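The result was due on Mon 13 April, and Vukilau still had only one idea. She had removed the spoken commands from the training, every one of them, and let the two arms learn only from what they saw.

"And the lid?" Tiven asked.

"Four runs out of six. Last month it was two."

He read the table again, slowly. The white box with the grey clips had beaten them for almost 15 weeks -- he did not trust a number so kind.
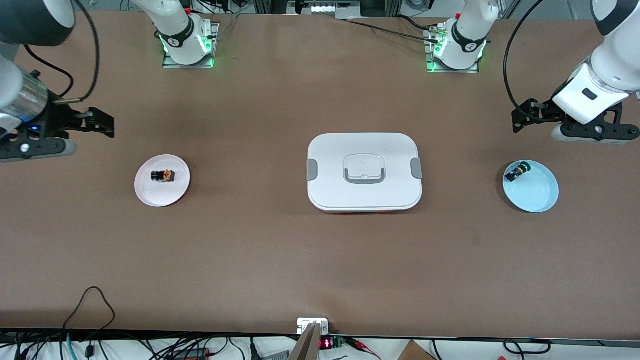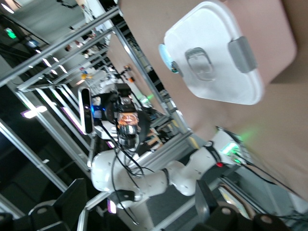 Abdel Rahman wrote back the same night that six runs were too few to call a method, and that she should repeat them before June.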